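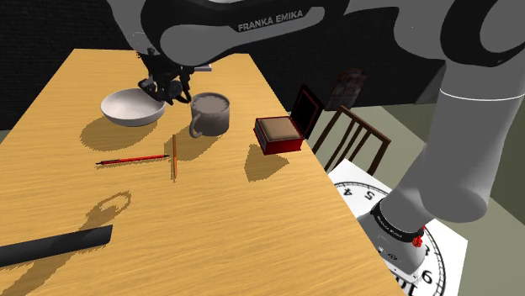 Roboterarm über hellem Holztisch (Rendering)

Diese Seite verwendet Cookies. Mit der weiteren Nutzung erklären Sie sich damit einverstanden. [OK] [Mehr erfahren]

Schnecken mit Sonnenschutz

Montag, 12. August 2024

Ich habe in diesem Sommer 907 Schnecken angesehen. Man lernt dabei wenig über Schnecken und eine ganze Menge über die eigenen Knie.

Schuld ist Carmela Monti. Sie hat in Illen einen Vortrag über Bänderschnecken gehalten, und ich war hingegangen, weil es regnete und der Eintritt frei war. Die Bänderschnecke, das ist die mit dem hübschen Häuschen, mal gelb, mal rosa, mal braun, mit Streifen oder ohne. Ich hatte die Farben immer für Geschmackssache gehalten. Sie sind aber erblich, und dunkle Häuser werden in der Sonne schneller warm als helle. In der Stadt, wo sich die Hitze zwischen den Mauern staut, könnte ein gelbes Haus also von Vorteil sein. Die braune Schnecke wird gar, die gelbe vermehrt sich, und ein paar Jahrzehnte später hat man einen Park voller Gelber. Evolution vor der Haustür, ganz ohne Galapagos und Segelschiff.

Nach dem Vortrag lag eine Liste aus. Ich kann an ausliegenden Listen schlecht vorbeigehen, so bin ich auch schon einmal in einen Shantychor geraten.

Das Projekt heißt Finombridge, warum, habe ich nicht gefragt, und die zugehörige App heißt Tollulance, das wollte ich dann auch nicht mehr wissen. Man fotografiert die Schnecke von oben, tippt die Grundfarbe an, dann die Zahl der Bänder, dann schickt man das Ganze ab. So weit die Theorie. In der Praxis sitzt die Schnecke unter einer Brennnessel und hat sich so gedreht, dass man sie nur von unten sieht. Anfassen ist erlaubt, man muss sie aber genau dorthin zurücksetzen, wo man sie gefunden hat. Meine Brillenbügel wissen seither, wie sich Brombeeren von innen anfühlen.

Ich habe sechs Strecken übernommen, drei in der Innenstadt und drei draußen am Waldrand. Am besten geht man früh los, vor der Hitze und möglichst nach einer feuchten Nacht. Um diese Zeit trifft man Leute mit Hunden, und die fragen, ob man etwas verloren hat. Anfangs habe ich von Selektionsdruck gesprochen. Inzwischen sage ich »einen Ohrring«. Die meisten suchen dann eine Weile mit, was nett ist, mir aber zwei Schnecken zertreten hat. Habe ich nicht eingetragen, dafür gibt es in der App kein Feld.

Das größere Problem ist die Farbe. Gelb ist gelb, solange man eine einzelne Schnecke vor sich hat. Bei der nächsten beginnt das Grübeln: Ist das noch Gelb oder schon Rosa? Und was hier Rosa heißt, würde man an einer Hauswand Beige nennen und der Nachbarschaft zuliebe überstreichen. Von den alten Tieren, deren Häuser so abgewetzt sind wie mein Fahrradsattel, will ich gar nicht anfangen. Carmela hat mir auf Nachfrage geschrieben, im Zweifel solle ich »unsicher« ankreuzen. Ich habe sehr oft »unsicher« angekreuzt und fand das auf Dauer eher befreiend.

Und nun das Ergebnis, auf das vermutlich alle gewartet haben: In der Innenstadt hatte ich mehr Gelbe als am Waldrand. Das würde schön passen. Es beweist nur leider nichts, denn Drosseln fressen ja auch mit, und im Schatten des Waldes fällt ihnen ein helles Haus womöglich eher auf als im trockenen Gras. Dazu kommt der Zufall. Wenn sich vor 30 Jahren zwei gelbe Schnecken mit einem Topf Petunien in die Stadt haben fahren lassen, dann sind ihre Urenkel eben gelb, da braucht es kein Klima dazu.

Ab 1000 Meldungen bekommt man in der App übrigens ein Abzeichen mit goldener Schnecke. Das ist mir natürlich vollkommen gleichgültig. Im September gehe ich noch einmal die Strecke hinter dem Bahnhof, da war es im Juli viel zu trocken.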